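Search this forum Advanced search

Home bench bimanual setup: how many episodes before you train?

Replies: 9 · Views: 3,000

gumboot_servo
I've been collecting teleoperated episodes on a two-arm bench for the Dritholm stack and I'm after opinions before I sink more evenings into it. The task list is all small tabletop stuff: pick up the green ring, grab a tool, put something back in the cup. Printed fingers with the orange ribbed inserts, wrist cameras on the arms, plus a fixed camera looking across the bench.
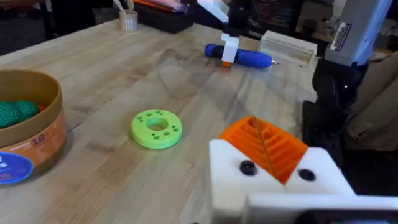
At the moment I do 20 episodes per task, then shift everything on the bench and do another 20. The trained policy is decent at the ring and hopeless at anything long and thin. I'd like to know whether that's a numbers problem or a layout problem.

saltbush44
Layout, I reckon. 20 episodes with the objects in one spot is one episode recorded 20 times. Move something every single run, even if it's only a hand's width.

kelpie_torque
Disagree with saltbush44. If you change everything every run you never see the grasp itself repeated, and your own driving varies enough anyway. I do 30 with small shifts, then one big reshuffle. Worked fine for me on the Gota arms.

saltbush44
You also told us in October that your Gota policy fell over when the lamp was moved.

kelpie_torque
Lighting is a separate issue from object position.

gumboot_servo
Fair points both ways. To be clear about the bench, I leave a fair bit of clutter on it on purpose: scissors, tape, the keypad, a toy brick baseplate up the back. The idea was that the policy should learn to ignore whatever it isn't asked for. The order I follow for each task:

1. Home both arms and check all the camera streams are recording.

2. Set the target object in open space, with the clutter left where it is.

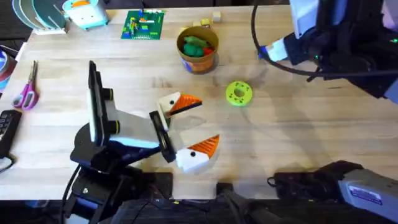 3. Drive the episode at a steady pace and don't stop halfway to think.

4. Tag it good or bad straight away, before resetting.

5. Reset by hand with the arms parked.

palletjack
Step 4 is the one people skip. I went back through a set I'd tagged a week late and couldn't tell from the video why half of them were marked bad. I'd add a reason code as well. I use 4: missed grasp, dropped, bumped something, operator error.

Don't throw the bad ones out either. Keep them in a separate folder.

gumboot_servo
Good idea, will add the codes. This is the view I worry about most. The fingers take up a big chunk of it, and the near one hides part of the ring.
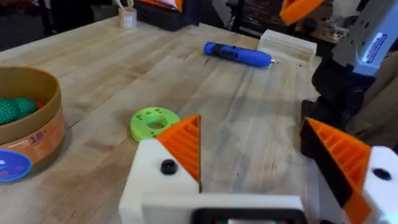
Wrist view, fingers open, screwdriver further back.

mulga_bits
Partly hidden targets are normal for a wrist camera and the fixed view should cover you. What I'd look at is how you come in. If you always approach from the same side then the same bit of the object is always hidden, and the policy has no reason to learn another way in. Vary your start pose.

kelpie_torque
Agree with that one. Start pose matters more than clutter.

gumboot_servo
Right, start pose goes on the list. The utility knife is my worst object by a long way. The body isn't symmetrical, so where you close along it matters, and I've been sloppy — sometimes I go for the middle, sometimes nearer the handle end.

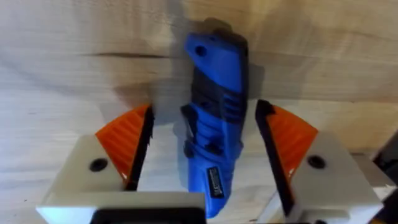
I tried mixing both grasps in one set and the policy seems to average them and close on the wrong spot. Next round I'll pick the middle and stick to it, then record the handle grasp as its own task with its own label.

saltbush44
Splitting them is the right call. The Symonenko export script lets you filter on label, so you can still merge them later if you change your mind.

palletjack
I wouldn't merge them at all. Had a go with my Sirkau gripper and it never got better than the single-grasp set. Blade in and locked off while you're at it, I hope.

gumboot_servo
Blade stays in, yes. I'll do 30 of the middle grasp with a new start pose each run and small object shifts, and post the results in this thread.

4 people found this thread helpful · Share

Contact us · Forum rules · Back to top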